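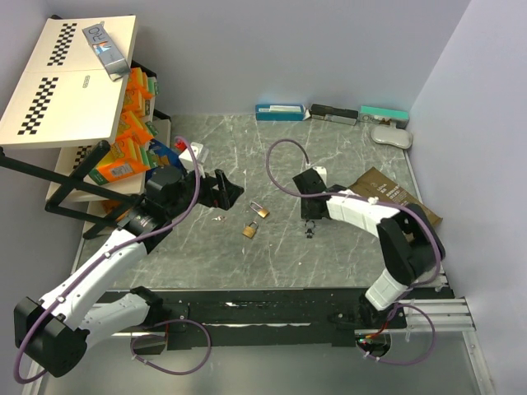 How Robots Learn to Use Two Hands

Home | Stories | Try It | Word List | For Teachers

Print this page | E-mail this page

Think about opening a padlock. One hand holds the lock still. The other hand picks up the key, turns it the right way around, pushes it in and twists. You don't have to think much about it, but your two hands are working as a team the whole time.

For a robot, this is hard. The two padlocks between these grippers are small and smooth, and the keys near them are even smaller. If a gripper closes a tiny bit too far to one side, it misses the key or knocks it away.

Learning from examples

Researchers on a project called Karakaya wanted to find out how many examples a pair of robot arms needs before it can do a job like this. They used a method called learning from demonstration. A person steers both arms through the whole job, from start to finish. The computer saves what the cameras see and how each joint moves. Then the person does it again, with the lock and keys in new places.

The team recorded 201 demonstrations. A computer program then studied all of them and looked for patterns. When the gripper is near a key, how did the person move next? When the lock was tilted, which arm went first?

Why move things around?

Suppose you only practiced shooting a basketball from one spot. You might get very good at that spot and miss from everywhere else. Robots have the same trouble. In one test, the program learned only from examples where the lock was always in the same place. It got the key into the lock 6 times out of 16 when the lock was moved.

Then it learned from the examples with many different starting places. This time it did the job 8 times out of 16. That is better, but it still failed half the time. Most of the misses came at the same step, when the key had to line up with the slot.

What comes next

The researchers plan to record more examples of that one step. They also want to try locks of other sizes, to see if the program can use what it already learned.

Try it yourself

Ask a grown-up for a padlock and its key. Put on thick mittens and try to open the lock. Next, try it with one hand behind your back. Which part was hardest? Write down your answer and compare it with a friend's.

Words to know

Gripper: the part at the end of a robot arm that holds things.
Joint: a place where a robot arm bends or turns.
Demonstration: showing how to do something.

Contact Dokeo | Copyright Dokeo | Back to top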